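How to wear the sensor glove for a recording
2021-04-29
By the Skeloldale student robotics club

In our project Tindeo we teach a hand to pick up soft toys and put them in a box. Before your first turn with the glove, please read these steps.

1. Prepare the table
Put the white fabric box on the table with the opening up. Place two plush toys in front, where you can reach them without standing.

2. Put on the glove
It goes on the right hand. Close the straps across the back of the hand, then the fingers. The marker card must stay on top and point up. Let the cable run down over the table.

Lift your hand to the height of the shoulder and curl the fingers slowly, like you are grasping. Check on the screen that every finger moves.

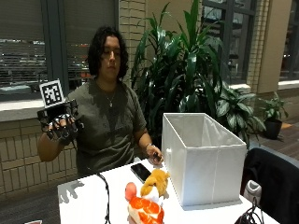
3. Record the grasps
Start with the dog, it is the easier one. One set is 50 grasps. Rest your arm after each set. We have 122 good grasps now and we need 145 before September.

4. Save the files
Write your set number in the file name. If the marker was lost during a grasp, delete this grasp and repeat it.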